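Hand-held gripper, part 4: fingers, cable and a lot of laundry

The finger redesign is finished and I have moved on to cloth, using the bed in the spare room as a work surface.
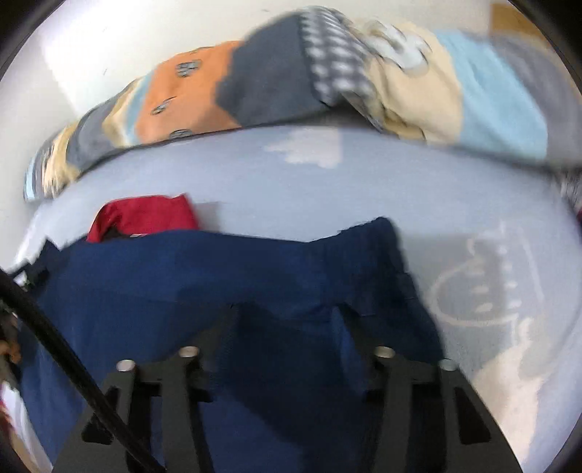

Where the last version went wrong

The previous set of fingers had a solid section from root to tip. They were stiff, easy to print and not much use on fabric. A T-shirt would bunch up in front of the tips and slide away as they closed. On a thick garment the fingers closed on the top of the pile, slipped, and came back with nothing.

I spent most of December trying to fix this with surface treatments. Silicone tape worked until it peeled. Heat-shrink sleeve worked less well and looked worse. A ribbed tip pad, printed in a flexible filament, held thin cotton well enough but left marks on anything fluffy.

The current fingers are flat and black, with cutouts and angled slots along the length. The slots let the finger give a little under load, so the tips meet over a wider area before the trigger bottoms out. I drew the profile in one evening and then spent far longer adjusting the slot angle. Too shallow and the finger is as stiff as before. Too steep and it twists when only one edge is loaded, so the tips cross.

Each finger is held by a pair of bolts at its upper end. I tried a single bolt and a locating peg on an earlier one and the peg sheared. Two bolts take longer to swap but the finger comes back to the same position afterwards, and that saves redoing the width calibration.

Cable

The cable is still the weak point. It leaves the body on the left and hangs loose, and on a bed it drags over whatever is lying there. On a bench I never noticed. On cloth it catches a sleeve every so often and pulls the garment out of shape before the fingers get to it.

Options considered:

A thinner cable. I have one, but the connector is loose and drops the link if the wrist turns sharply.

Routing over the forearm with a strap. Works, and is irritating to put on and take off.

Wireless. The board supports it. The delay was not constant, and I would have to timestamp everything at the gripper end. Left for later.

I am using the strap for long sessions and putting up with the drag for short ones.

Software

The trigger position is read by a small board running firmware I call Clovia, which does nothing except sample the sensor, filter it lightly and send it down the cable. The recorder on the laptop is Gostura. It writes the finger width and the video to one folder per attempt and refuses to start if either stream is missing. That last check was added after I lost a whole afternoon to recordings with no width data in them.

Gostura now rejects any attempt shorter than 4 seconds, as those were nearly all accidental presses of the start button. It also flags gaps in the width stream longer than 200 ms. These were common until I changed the USB hub. I have seen two since, both when the laptop decided to index its disk.

Choice of garments

Thick, soft, dark things are the hardest. The navy one is a good test: the fabric has enough body to push back against the fingers, and its folds are hard to pick out on video because there is so little contrast between them. The red cloth is far easier to see. It crumples into a small heap and can be picked up from nearly any direction.

Partly covering one item with another matters more than I expected. With a single garment on a clear sheet, I got into the habit of grabbing the middle every time. With two overlapping, I have to choose an edge, and the recordings are much more varied as a result.

The patterned bedding stays on. I did try a plain grey blanket first and the results from it were of little use with anything else underneath.

Remaining jobs

Reprint both fingers with a 70 degree slot and compare. Add a proper strain relief where the cable enters the body -- at present it is a blob of hot glue. Move the trigger spring back by one hole, as my index finger aches after an hour. Write down the bolt lengths somewhere other than the lid of the parts box.

The files for the fingers are in the same place as before, in the folder marked v4. The v3 folder is still there but don't print from it, the bolt spacing is wrong.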